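October, 4:40 pm. Entry by Athina Sarantis

Swapped the grasp planner on the Borkance branch to the new depth filter. Replayed 300 logged approaches, 264 gave a valid grasp — most of the rest are thin cylinders like the marker, where the filter eats the edges. Right arm over the banana, left arm facing the rolled cloth, both grippers under the same planner config. 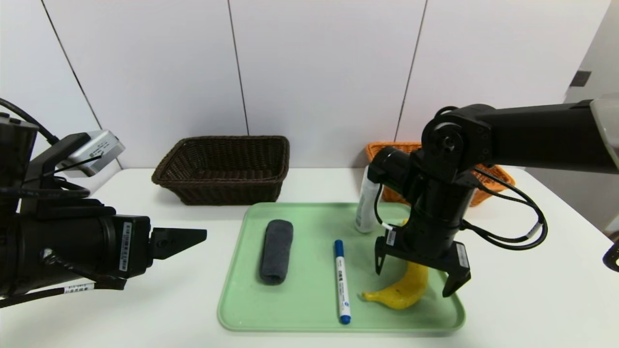
Dörte wants the voxel size down to 4 mm before we merge.

Contact: Skunport lab wiki, Alexiou group | Back to top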